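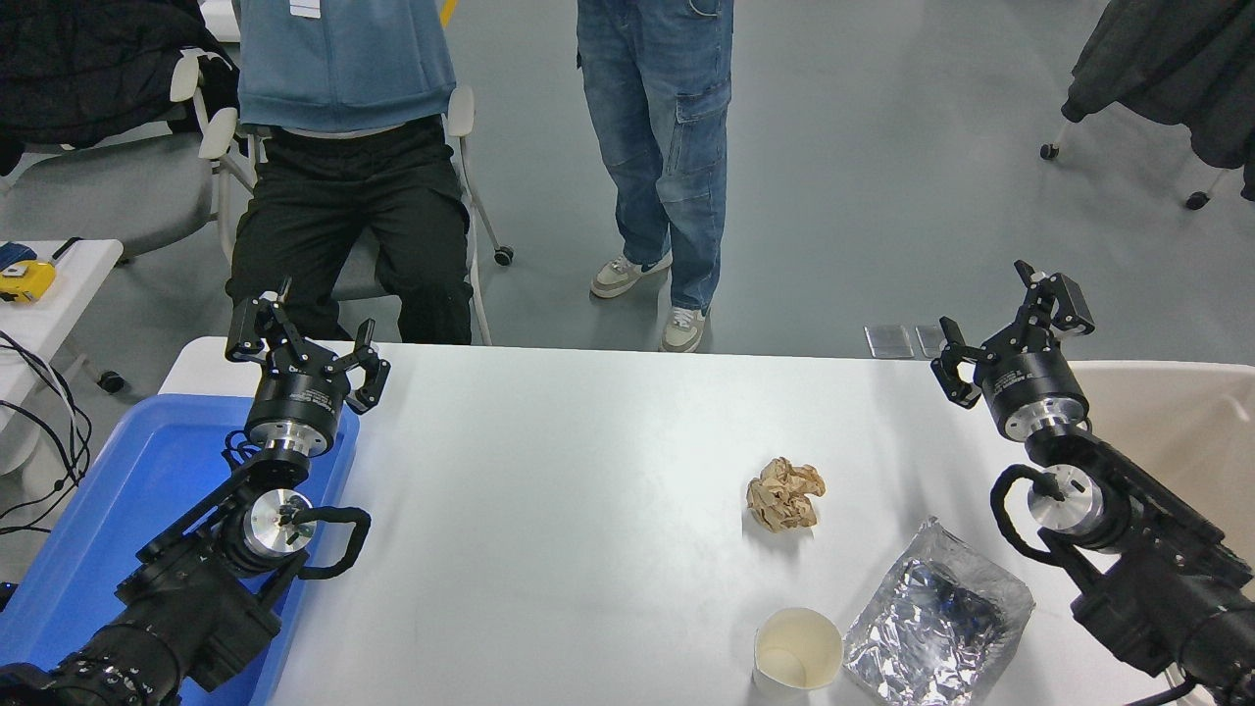
The message from Gidine came at ten past four on Saturday, when Esmaeil Khosravi had already turned off the kettle and was looking for his other glove. It said the sorting trial would be run again on Monday, first thing, and that the table had to be left set.

He read it twice and put the glove back in his pocket.

The table was in the long room at the back of the building in Wukemcombe. It was white and it showed every mark. The blue bin went on the left and the cream one on the right. Between them went three pieces of trash: a ball of brown paper, a paper cup and a foil bag. That was the whole set. He had a sheet with a drawing of it, done in ballpoint by the man who had the job before him, and the man had drawn the cup like a bucket.

The paper and the cup were easy. He took a length of brown paper off the packing roll, crushed it between his hands, opened it and crushed it again. It had to be crushed twice or it would slowly come open by itself, and by Monday it would be the size of a cabbage. He set it down a little right of the middle. Then he took a clean white cup from the sleeve by the sink and stood it near the front edge.

The foil bag was the trouble. The old one had split along the seam, and he had thrown it out on Thursday with the rest of the kitchen garbage.

He went through the cupboards. There was tea in boxes, sugar in a jar, and a roll of ordinary kitchen foil with a hand's width left on it. He thought about folding that into a square. It would be silver and it would have creases. But a bag has two sides with air in between, and a folded sheet does not, and somebody would say so on Monday.

So he put on his coat and walked to Mohammadi's.

It was August and still hot on the street, and he did not need the coat, but his wallet was in it. Mohammadi's was a narrow shop with coffee on one side and nuts on the other. The girl at the counter was weighing almonds for a woman with a stroller. He waited. When it was his turn he asked if he could buy a foil bag.

"Of what?" the girl said.

"Empty."

She looked at him. "We don't sell them empty."

"I'll buy a full one, then."

"Of what?"

He looked along the shelf. The coffee bags were black. The nut bags were clear. On the bottom shelf there was a row of silver ones with a paper label tied on with string, and the label said Mitis.

"What's Mitis?" he asked.

"Tea. It's supposed to help you sleep. My grandmother drinks it."

"Does she sleep?"

"In the daytime," the girl said.

He bought one. It cost more than he wanted to pay and he asked for a receipt, although he didn't know who he would give it to.

Back in the kitchen he untied the string and emptied the tea into a bowl. It smelled like hay and lemon peel. He shook the bag over the sink and wiped the inside with a paper towel, and then he pressed it flat on the counter with his forearm. It was too smooth. He rolled it up, sat on it, and unrolled it. After that it looked like something a person would throw away.

He carried it to the long room and laid it to the right of the cup. 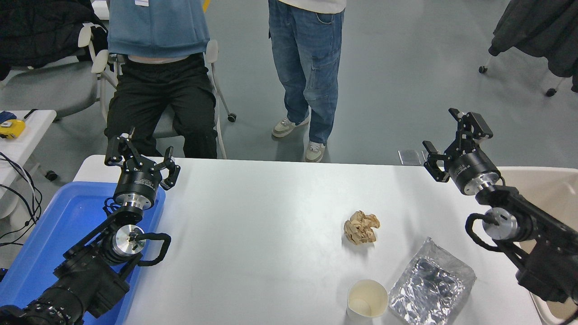 He stood back by the wall with the drawing in his hand. The paper was where the drawing had it. The cup was where the drawing had the bucket. The bag was close enough.

It bothered him, though. He had worked for eleven years at the transfer station on the river road before the station closed, and in that time he had never seen three pieces of trash lying apart from each other like that, with clear space all around them. Trash came in heaps. The cup had coffee in it and the coffee went into the paper, and the foil was stuck to whatever had been inside it. You put your hand in and you knew from the weight what you had. On his first day the foreman had told him that a clean load was a load somebody hadn't finished filling.

The station had numbered its trucks by weight ticket. He could still remember one of the tickets, number 823, because it was the one with the piano stool. The stool had been under a pile of wet carpet. It had a round seat that wound up and down on a screw, and the screw still turned. He had taken it home on the bus and his wife had told him to take it back. He kept it on the landing for a month. Then one evening she was sitting on it to tie her shoes, and nothing more was said.

She had it in the bedroom after that. She put her clothes on it at night. It was in the bedroom now.

He went and got the broom.

The floor in there was gray and had a polish on it, and dust showed up wherever the light came in low. He swept from the back wall to the door. He found a pencil, a washer and a peanut. He put the pencil on the windowsill and the washer in the drawer where washers went, and he looked at the peanut for a while before he dropped it in the pan.

His phone rang while he was emptying the pan. It was his daughter.

"Are you home?" she asked.

"Not yet."

"It's Saturday, Dad."

"I had to buy some tea."

"You don't drink tea."

"No," he said. "Do you want some? It's for sleeping."

She said she slept fine. She asked if he had eaten, and he said he had, and she asked what, and he had to think. Then she told him the thing she had called to tell him. The apartment on the second floor of her building was going to be empty at the end of the month. It had one bedroom and a window over the yard. The rent was 100 more than he paid now, but she and Tom would cover that.

"It's a small bedroom," she said. "You wouldn't get everything in. You'd have to go through Mom's things."

"I know that."

"I could come and help. We'd do it in a day. We'd have one box for keeping and one for everything else."

He said he would think about it. She said that was what he had said in the spring. He told her he really would, and he asked after the boy, and the boy was put on and breathed into the phone for a minute.

When that was over he went back to the long room to put the broom away.

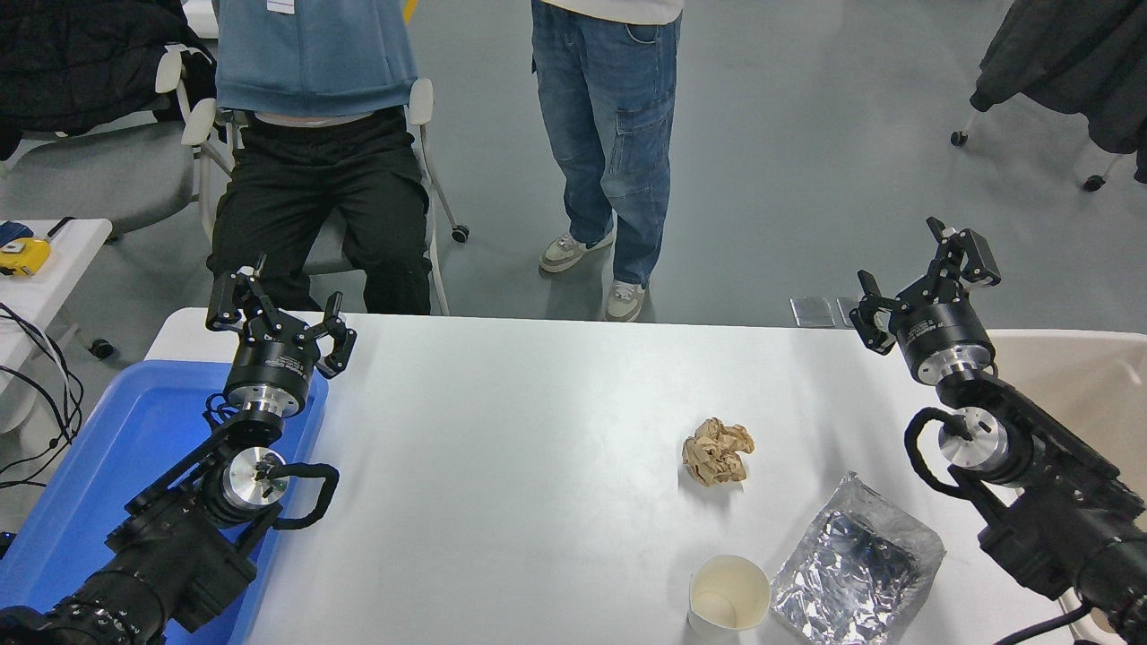
One for keeping and one for everything else. He knew how it would go. She would stand in the middle of the bedroom with her sleeves pushed up and hold things out to him one at a time, a scarf, a hairbrush, the shoebox of bus transfers, and each time he would have to say something. She would be kind about it and she would be quick. By noon they would have the closet done. Then she would get to the stool and take the clothes off it, the same cardigan and the same gray skirt that had been on it for two winters, and she would ask him which box.

He could say keeping. That was allowed. The stool would go through the door of a one-bedroom apartment without any trouble. The cardigan weighed nothing.

He leaned the broom in the corner and checked the sheet a last time. At the bottom, under the drawing, the man before him had written in small capitals: LEAVE ROOM FOR HANDS. He had always taken it for an instruction about the cup.

In the kitchen he poured the tea from the bowl into a clean jar and screwed on the lid. He tied the label around the neck with its own string. He rinsed the bowl, dried it and put it up. Then he got out his phone again, and since his daughter didn't like long messages he kept it short. He wrote that next Saturday would be all right, and that she should come early, and bring boxes, more than 2.

She wrote back before he had found his keys. She wanted to know how many.

He wrote that he would look when he got home. He put the jar in his coat pocket, where it made a lump against his hip, and went out to wait for the bus.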